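Cambios en la tramitación de proyectos con financiación externa

La Oficina de Apoyo a la Investigación de la Universidad de Brunton aplicará desde febrero un nuevo procedimiento interno para las solicitudes de financiación externa. Afecta a todo el personal que figure como investigador principal, también en proyectos coordinados por otra institución.

Hasta ahora cada facultad enviaba los presupuestos por correo electrónico en su propio formato. El año pasado la oficina recibió 422 solicitudes, y casi 100 tuvieron que devolverse por falta de la firma del departamento o por errores en los costes indirectos. A partir de la próxima convocatoria toda la documentación entrará por Jeltico, la plataforma que ya utilizan los campus de Curkdale y Ollura.

El investigador principal abrirá el expediente, adjuntará la memoria y asignará un porcentaje de dedicación a cada miembro del equipo. El director de departamento recibirá un aviso y dispondrá de cinco días hábiles para validar el presupuesto. Después, la oficina revisará las condiciones del financiador y emitirá la carta de compromiso. Los expedientes que lleguen completos antes de las 14:00 se registrarán el mismo día.

Wiremu Merrick, responsable de convocatorias, recuerda que el plazo interno no coincide con el del financiador: «Necesitamos el presupuesto validado ocho días hábiles antes del cierre. Si llega más tarde lo intentaremos, pero no podemos garantizar la carta».

Las solicitudes con socios de fuera de la universidad deberán incluir el borrador del acuerdo de colaboración. Las que impliquen datos personales necesitan además el número de registro del comité de ética, aunque la resolución siga pendiente. 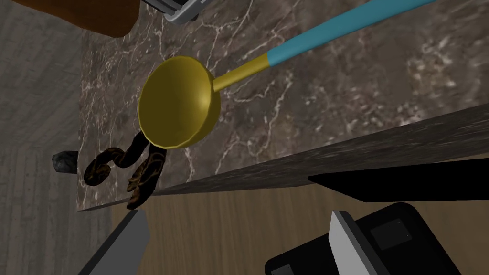 Los proyectos ya concedidos no se trasladarán a la plataforma hasta que presenten su siguiente informe económico. Mientras tanto, las modificaciones de presupuesto y las prórrogas se siguen pidiendo con el formulario 827, que puede recogerse en la oficina o descargarse de la intranet. El resumen del proyecto que acompaña a ese formulario no debe superar las 200 palabras.

Digby Waaka impartirá dos sesiones de formación en el campus de Curkdale y otra en el de Ollura, todas a las 10:00. Quienes vayan a presentar una solicitud esta primavera tienen preferencia en la inscripción. Las consultas sobre claves de acceso se dirigen al servicio de informática de cada campus.

Noticias recientes
Ayudas para estancias breves de doctorandos
Nuevo modelo de plan de gestión de datos
Horario de la oficina durante los exámenes
Cómo justificar gastos de viaje
Renovación del comité de ética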